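Re: [homearm] Approach height and scratched fingertips

Hello all,

Sorry for the slow answer. I read Trindbridge's message two times and I think we have the same trouble, only from different sides. I quote the part I am answering.

> From: trindbridge
> My gripper is fine with blocks and square boxes. As soon as
> the object has a thick edge, one finger goes inside and
> the other lands on top. Do you change the approach height for
> every object, or is there one setting which you use for
> everything? Also, how fast do your rubber tips wear? Mine
> look terrible after a month.
>
> I use the Raudsepp wrist mount, if it matters.

I don't use one setting. I tried in April, and it worked only for things which are the same height all the way along. Now I keep a small text file with one line for each object: opening, height, and angle of the wrist. For the white basin, I want one finger over the inside and the other over the table, then straight down. If I come in at an angle, the rim pushes the wrist away and the arm stops with a force error.
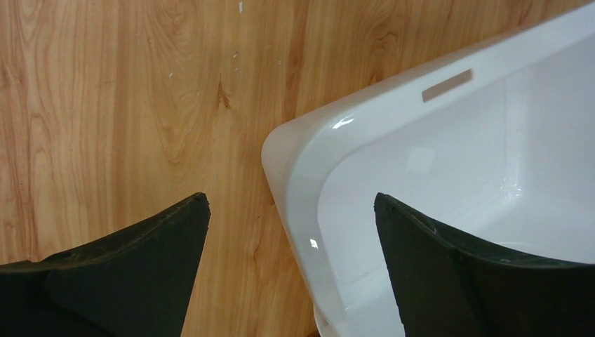 Fingers open over the corner of the basin, one on each side of the rim.

My steps are simple. I move the arm by hand to a good position, save it, then raise it 40 mm and save this also. The program goes always to the high position first. It waits 30 seconds in the first test, so I have time to look from the side and press stop if I don't like it. Later I take the waiting out. Please don't skip this part, my first set of fingers was broken exactly in this way.

Round things are more difficult for me. When a cylinder is on its side it can roll with a very small touch, and then the saved position is worth nothing. With the teal one I aim for the rim and not for the body, as the rim gives the finger something to hold. It is a slow method but I have fewer surprises.

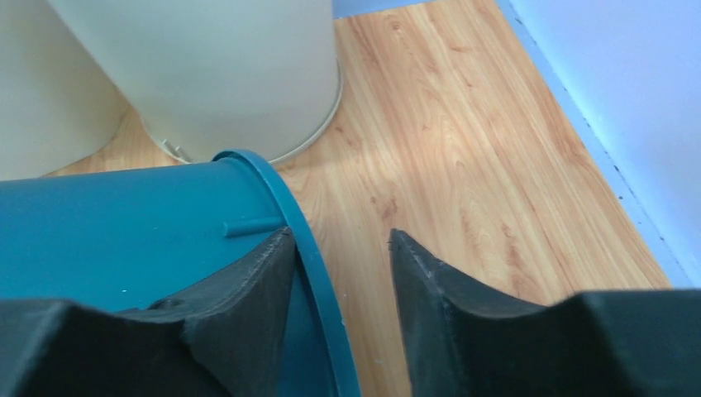
Photo: Ronaldo Evangelista

About the tips: mine are scuffed too, and I stopped worrying about it. The grip stays good for a long time after the colour has gone. I write down the number of closings and I look carefully at the rubber after 2,000. If I can lift an edge with my fingernail, I change both sides together. One old and one new tip gives a pull to one side, and this took me two evenings to understand. The glue must be left overnight. I wipe the tips with a damp cloth before each session, no alcohol. 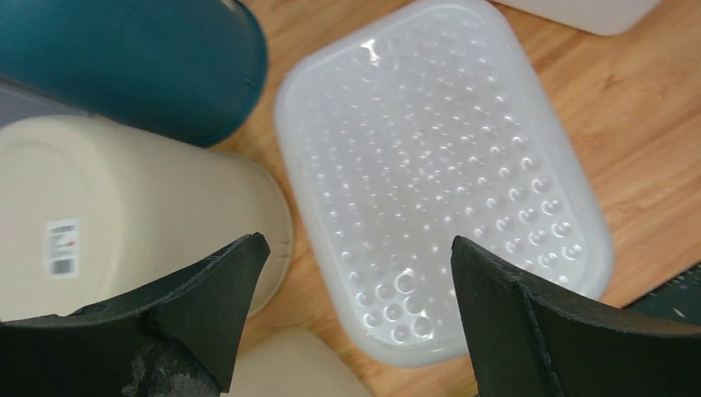 The other thing I wanted to ask is the speed near the object. I have it now at 5 mm per second for the last part of the movement, and my neighbour in the workshop says this is too careful. He may be right. But the Zatasska controller which I use has a delay before it reads the force, and at a higher speed it presses too much on thin plastic before it notices. Does anybody know if the newer firmware is better in this? The notes on the Bredero page speak only about the base motor.

If somebody wants my text file, I can put it in the shared folder. The comments inside are half in my language, so give me a few days to translate them.

Trindbridge, please tell us also which opening you use for your boxes. I would like to compare.

Kind regards,
Ronaldo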